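Fletham's old railway station to reopen in March

Last updated: 4:10 p.m.

The former railway station on Lultamia Street will reopen to the public in March, the city said this morning. The brick building has been closed for repairs to its roof, windows and clock. It will hold a reading room, a ticket office for regional buses and a hall that can be rented for events.

The station turns 100 this year. It was built when the branch line to the harbor opened, and for many years it was the first thing most visitors saw of Fletham. Trains stopped calling there after the line was moved to the east side of town. The building was then used as a post office, a furniture store and, for a short time, a driving school.
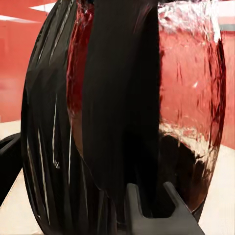
Will trains stop at the building again? The tracks were taken up when the line was moved, and the city has no plans to put them back. The platform will stay as an open terrace, with its iron roof repaired and painted dark green.

Architect Seija Manninen led the work for the firm Kiiskinen. She said the building was in better shape than it looked from the street. The outer walls are thick and had hardly moved, but rainwater had been getting in behind the gutters on the north side, and the timber there had to be replaced. All 81 windows were taken out and repaired in a workshop before being put back. Many still have their first glass, which has a slight ripple in it.

"People remember the waiting room, so we left that room alone as far as we could," Manninen said. "The benches are back against the same walls. The ticket window is where it was."

The floor of the waiting room caused the longest delay. It is laid in small gray and yellow tiles, with a border of leaves along the walls. A section near the street doors had been covered with concrete during the furniture store years. When the concrete was lifted, many of the tiles came up with it. New ones were made by Irano, a tile maker in the next county, and the first batch was sent back for being too yellow. The second batch matched.

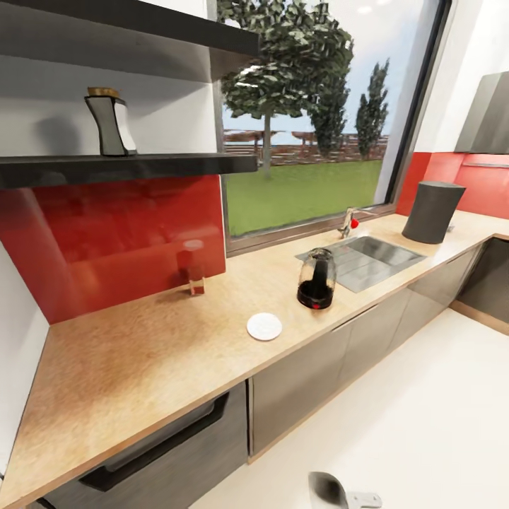
The upper floor, where the stationmaster and his family once lived, has been changed the most. Two partition walls came out and the old bedrooms are now offices for the bus company. The staff kitchen up there is new and makes no attempt to look old. It has a light wood-grain countertop that wraps around the corner, with dark gray cabinet fronts below it and charcoal floating shelves on the wall. The stationmaster's stove was past repair, but its iron door has been kept and will be shown in the reading room.

The clock over the street entrance has been cleaned and given a new electric movement. Its face is copper, and it had turned almost black. The old movement is in the city museum.

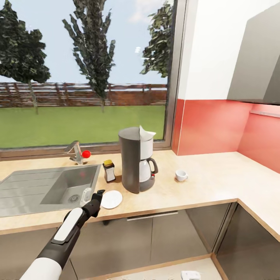
Valtteri Rissanen, who manages historic buildings for the city, said the clock drew more letters than any other part of the project. Some residents wanted the chimes back. Others, mainly those living across the street, did not. The city settled on chimes at noon and at 6 p.m. only – and none on public holidays.

The rental hall is in the former baggage room at the south end. It can seat 200 people and has its own entrance from the parking lot, so events can run after the reading room has closed. A ramp has been added on that side, along with a wider door. Rissanen said bookings for weddings and meetings would open once the fire inspection is finished. 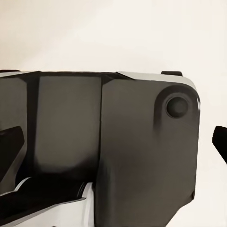
The small garden between the station and the street is not part of this stage. The old lime trees will stay, but the paving around them is uneven and will be relaid in the summer. Until then visitors are asked to use the path from the parking lot.

The reading room will be open from 10 a.m. to 6 p.m. Entry is free. Guided tours of the building will start at 2 p.m. on opening day and leave from the ticket window.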